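News > Local > Home and Interiors

Wasorside bedroom display adds bed clearing and folding session

The furniture hall at Wasorside has extended its bedroom display with a practical session on clearing and making up a bed. Two bed finishes are used, a plain pale sheet and a sage-green bedspread, both set against gray upholstered headboards. The hall is run by Masto, which also supplies the linen.

The session starts with the items that collect on a bed during the day. Bags, papers and phones are taken off first and clothing is folded last, on the cleared surface. 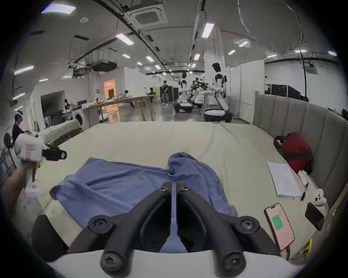
A blue cloth on the pale sheet, with a red bag and phones near the headboard.

Masto allows nine minutes for each bed. Garments are spread flat, sleeves turned in, then folded along the length. The bedspread is pulled from the floor side toward the headboard – short pulls, no lifting – until the larger creases have gone. Small clips are kept at hand for the far edge, where the fabric tends to slip.

The floor at Wasorside is polished concrete, and a light wooden table stands beyond the green bed. Over 400 visitors came through the hall in April, according to the operator. The same session will be offered at the Amcombe branch from June, with no change to the timing.

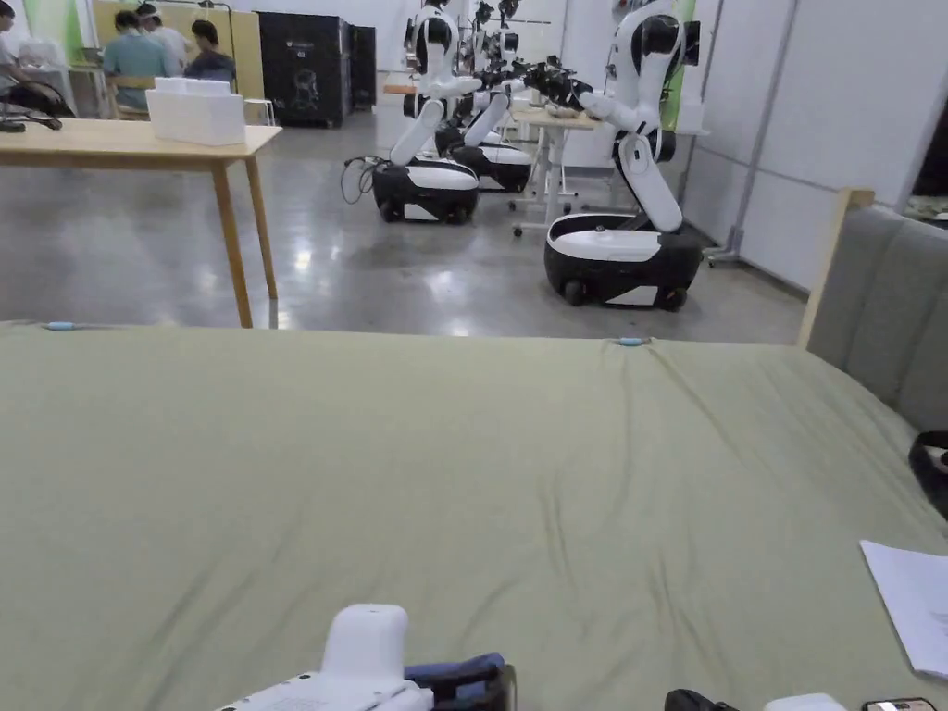 Owusu, replying to the notice, wrote that nine minutes is generous for a bedspread but short for a full set of shirts, and asked whether Amcombe could run the folding part separately. Masto said the two parts would stay together for now.

Contact | Copyright Wasorside News | Back to top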